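In praise of the Sunday screwdriver

I have been looking after hand-held grippers for long enough now to have opinions about them, and the one I hold most stubbornly is that we spend far too much thought on the clever end of this work and far too little on the pads. People will talk to you all afternoon about the learning side, about how many hours of handling they have gathered and how they mean to sort it. Ask the same people when they last took the fingers apart and you get a long, friendly silence.

I say this with affection, having been one of them. When we started on the Stadari project I treated the gripper much as I treat a kitchen drawer — it opened, it closed, and I didn't enquire further. Then a whole batch of our recordings came back from Tivier with a polite note saying that the two fingers were no longer meeting squarely, and would we mind looking into it. We had logged 4,000 grasps by then. I went home rather quiet that evening.

What had happened was very ordinary. A pad screw had backed out by a hair, the pad had begun to lean, and whoever was holding the thing had simply learned to lean with it. Hands are marvellous at that. Give a person a wonky tool and within an hour they will have made up for it without noticing, and the wonkiness goes straight into the record, where a robot will one day copy it faithfully.

So now there is a routine, and I will defend it against anyone. Every 1,000 grasps the pads come off, the facings are wiped and looked at under a lamp, and the screws go back in with the same small driver, turned by the same tired wrist. We check the pivots for play by wiggling each link gently, which sounds unscientific until you have felt a worn one. Then we go back to a plain table and a plain piece of crockery and try a few rims before anything else.
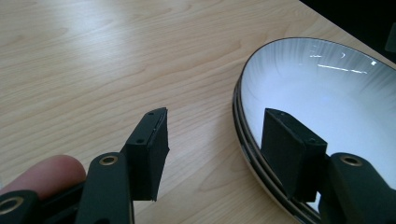 Fingers open at the edge of a white bowl, with the brass-coloured rings visible on the links.

A rim is a good, honest test, I think, as it asks one pad to go inside and the other to stay out. If the pads are out of line you feel it in your fingers as a little twist when they close. I would sooner find it there than in a note from Tivier.

There are those who want all this done away with. Vestergaard, who make some of our spare parts, would like us to swap the whole finger as a sealed unit and post the old one back, and I can see the appeal, particularly on a Sunday when I am on my knees under the bench hunting for a dropped screw. The swap takes 5 minutes. My way takes 49, if the kettle is counted, and I do count the kettle.

But I worry about what goes missing when the thing is sealed. Those minutes are when I find out how a gripper is being used. One pad polished smooth at a corner tells me somebody is dragging where they ought to be lifting. A stiff link tells me something too, usually about lunch. You can't learn any of that from a padded envelope, and the person who opens it at the other end has never met the people who wore the part down.

I would ask anyone starting out with a set of these, at Datach or anywhere else, to hand the screwdriver to the same people who do the grasping. Let them take the pads off themselves and feel the play in the joints. They will grumble for a week or two, and I certainly did, and then one morning somebody will put a gripper down halfway through a session and say it feels wrong, well before any chart has shown it. I have a spare driver in my desk for whoever that is.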